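Rovamon two-arm tabletop bay, club edition

Price: £2969 complete, or spread over the school year if you ask us nicely
Suits: after-school clubs, sixth form projects, competition teams
Ships from: Trarkville

I ran a robotics club for years before I started selling kit to other people's clubs, and the thing I always wanted was two arms on one table. One arm is great fun for a term. Then somebody asks how you'd get it to open a jar, or hold a sheet still while it wipes it, and you're stuck! So that's what I put together in the end, and it's the thing I get the most emails about.

The bay is a self-contained workstation with a white tabletop, plain grey walls and a metal outer structure. Both arms mount along the near side and reach in over the top, so your students can stand at the front and see everything that's going on. I kept the walls plain on purpose (posters and coats in the background make the camera work so much harder for beginners, trust me).

We send it in 67 parts, not counting screws, and the club build is part of the course. Allow two or three sessions with a group of six. The arms themselves arrive assembled — I tried letting Year 9 do the shoulders once and I won't be doing that again.

The task most clubs start with is the one we call Board and Glass. It comes from the Alach Cup, the little schools' competition we help run each April, and it's a lovely one for getting the two arms to share a space without bumping elbows. The left arm looks after a small whiteboard, the right arm looks after something clear and slippery, and the team decides who moves when. 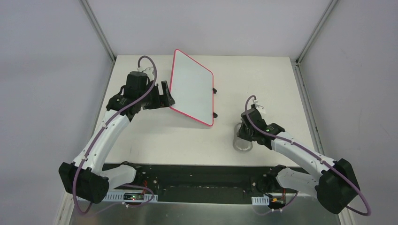
Board and Glass on the club bay: left gripper at the corner of the whiteboard, right gripper down over the glass.

Clear glass is hard, I'll say that now. Younger teams can swap it for a paper cup until they've got the hang of closing the gripper gently, and the Cup rules give them fewer points for it but still let them play.

The purple cable sleeves are there so you can follow the wiring down each arm from across the room. Leave plenty of slack at the wrist when you fit them! A sleeve pulled tight there is the fault I get asked about most.

What's in the box

Two arms with grippers, black and white
Tabletop, walls and outer structure
Electronics modules and slotted cable strips
Purple cable sleeves, one per arm
The Wilczyńska workbook, 133 pages, with the Board and Glass task in chapter four
Whiteboard with pink-red edging (pens not included, sorry)

You'll need to find your own laptop and your own glassware. Charity shops are brilliant for the second one, and you will want spares.

More than 203 students have built one of these with us so far, and the workbook has had a good few corrections thanks to them. If your team spots another, send it over and I'll put it in the next printing.

Spare gripper fingers and replacement sleeves are on the parts page. Delivery is to the ground floor only, so have a couple of strong sixth formers handy.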